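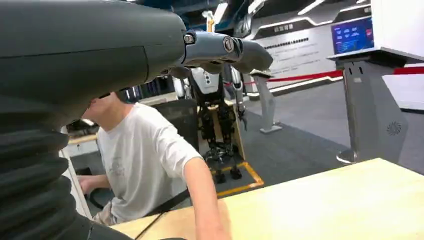 The first thing Livach does with a camera image is throw part of it away. The software, written by a small firm called Drostuvance, controls a robot arm with a fingered hand, and one of the cameras it depends on rides near that hand. A camera there is close to the work, and it also spends its life looking at the robot. The dark housing can fill half the view, and with the arm at the wrong angle it covers a seated person's head almost down to the chin, while a humanoid standing well back on the floor comes through with no trouble. A system that treated every pixel as news about the world would conclude that there was a very large gray object parked on top of everything it wanted to reach.

"People assume the hard part is recognizing the card," says Torquil MacAulay, who leads the perception work. "Recognizing the card was done in May. The hard part is knowing which bits of the picture are you."

The card in question is a flat, stiff rectangle, and it stands in one slot of a divided box. The job is to put a finger into the right slot, get hold of the right card, bring it out without dragging its neighbors along, and hand it over or lay it on the table. A child can do this while talking. For a robot hand it is a tight space full of thin edges, and the hand itself hides the space as soon as it gets close.

Livach is the program that decides what the arm does next. It sits between two other pieces of Drostuvance code. Hovley takes in the camera images and joint readings and turns them into a map of the table. Purves records everything and plays it back. The three were meant to be one program, and the old folder names still show it. They were split up after a bad stretch in which a change to the recording code slowed the arm's control loop and made the fingers tremble. Now the loop runs every 50 milliseconds and nothing in Purves is allowed to touch it.

The self-masking, as the team calls it, works from geometry. Hovley knows the angle of each joint, and it has a model of the arm's outer shape. From those it works out which part of the image the arm should be covering, and marks that part as unknown. MacAulay is firm about the word. An early version marked it as empty, and the planner would send a finger through a divider on the grounds that there was nothing there. Another version filled the gap with whatever had last been seen behind it, and this was better until someone moved the box.

What the team has now keeps the old view but lets it go stale. Each patch of the map carries an age. A slot wall seen a moment ago is trusted. One that has been behind the thumb for several seconds is trusted less, and past a certain point Livach will not plan a motion that depends on it. It backs the hand off and looks again.

The model of the arm has to be a little fatter than the arm. Soft covers fold and bulge as the joints turn, and cables hang in different places from one run to the next. MacAulay's group tried modeling the ribbed bellows properly, fold by fold, and gave it up. They padded the shape and accepted that they would lose a strip of good image along the edge. The padding is one of the settings that gets argued over most, and it has its own page in the team's notes, with initials and dates beside every change. 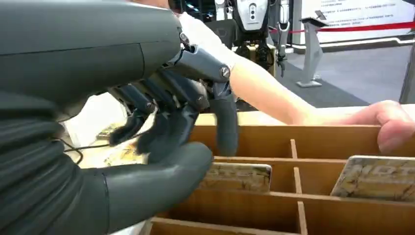 Fingers over the compartments, with a person's hand on the far edge of the box.

Ailbhe Mulligan writes the planning side, and her complaint about perception is a friendly one. "Torquil gives me a map full of holes and then goes to lunch," she says.

Her problem starts when the hand is over the box. By then most of what matters is covered by the fingers. A card standing up straight shows a printed top edge, and that edge is useful, because bold lettering gives the software something sharp to lock on to. A card that leans is harder. Its top edge sits closer to one divider than the other, and a finger that goes down the middle of the slot may land on the card's face and push it flat. Livach has to choose a side before it commits, and it has to choose from a view taken earlier, when the slot could still be seen.

So the planner thinks about views as well as motions. Before it approaches, it asks which slots it will be unable to see at each point on the way down, and whether it already has a recent look at them. If it doesn't, it adds a short stop to the path, up and to one side, for no purpose except to look. Mulligan calls these glances. They cost time. In the first version every approach had 4 of them and the arm looked as though it had lost its keys.

Cutting them down was most of the summer's work. The planner now weighs each glance against what it might learn. If the card is upright and the slots on both sides are empty, a glance changes nothing and gets dropped. If two cards are close together, it stays in. Mulligan says the weighing itself is a dozen lines of code. Getting believable numbers into those lines took the rest of the time.

The numbers came from the log. Purves held 1,693 attempts at the last count, each with the camera images, the joint readings, the map as Hovley had it at every step, and the reasons Livach gave itself for each choice. Those last entries are plain text and a bit clumsy. One reads, in full, "slot old, going up." Another says "edge near divider, left side," and then, a line later, "left side no." Mulligan reads them with the video alongside. When a motion goes wrong she wants to know whether the map was wrong or the plan was wrong, and she says the answer is usually visible in the ages. Either the planner trusted a patch it shouldn't have, or it was told that a patch was fresh when it wasn't.

That second kind of fault led to the least glamorous fix of the project. The wrist camera and the joint sensors kept slightly different time. When the arm was still, the difference did no harm. When it moved, the mask slid off the arm by a few pixels, and a thin sliver of gray finger was left over on the map as though it were part of the table. The planner then steered around its own finger. From outside, it looked like hesitation, and visitors tended to read it as care. MacAulay found it by playing a run back in Purves at the slowest setting and watching the sliver follow the hand about. Both streams are now stamped by one clock, and Hovley holds an image back until it has joint readings from either side of it.
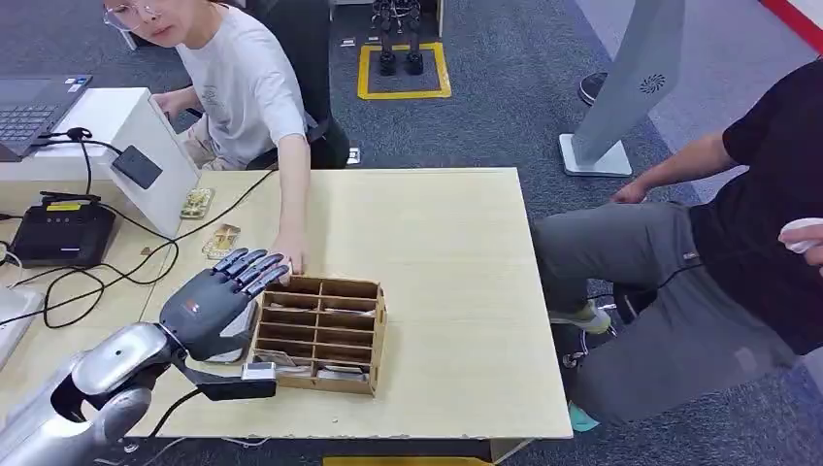

People at the table are treated separately, and the rules are cruder on purpose. Hovley doesn't try to work out what a person is about to do. It marks anything that looks like a hand or forearm, puts a margin around it, and tells Livach that the space is taken. Nothing ages there: a hand that goes out of sight behind the arm is assumed to be where it was until a camera sees it somewhere else. With a person's fingertips resting on the table just past the robot's own, and the box right beside both, the margin takes in a good part of the workspace, and there may be only one way left to come at the slots. Sometimes there is none. Livach then waits, and writes "waiting, hand" in the log until the way is clear.

Mulligan would like to shrink that margin. MacAulay would not. They have agreed to leave it alone until the slow-motion handover is done, a mode in which the arm may come closer to a person if it limits its speed and keeps checking the finger forces. It runs now in simulation and has been switched on at the table 2 times, both with a hand on the stop button.

There is also the matter of the box. Livach has no stored drawing of it. Hovley finds the dividers fresh at the start of each session by looking for long straight edges at the same height, then fills in the grid. A wide tray with its partitions evenly spaced is found quickly. Flaps, sagging strips and pale cards against pale dividers slow things down, and once in a while it reads the top of a card as a divider and reports a column that isn't there. The planner catches some of these when the slots come out too narrow for a fingertip. Others it doesn't catch until the finger meets something early, and then the force reading stops the motion and the slot is marked as doubtful.

Mulligan wants the finger contact to do more. At the moment a touch can only end a motion. She would like it to update the map, so that a finger brushing a divider would reset the age of that patch in the same way a clear look does, and the arm could work on in a slot it can't see. The joint readings are good enough, she thinks, and the fingers are in there anyway. MacAulay has set aside a field in the map for it. The field is called "felt," and so far it is always zero.

The next release is due on 19th October. It will have the clock fix, the cheaper glances and a new version of the Purves player that can show the mask over the image in color, something both of them had been doing by hand with a script on MacAulay's laptop. Touch will come later. The padding around the bellows has gone up again by a small amount, and Mulligan has put her objection on the page.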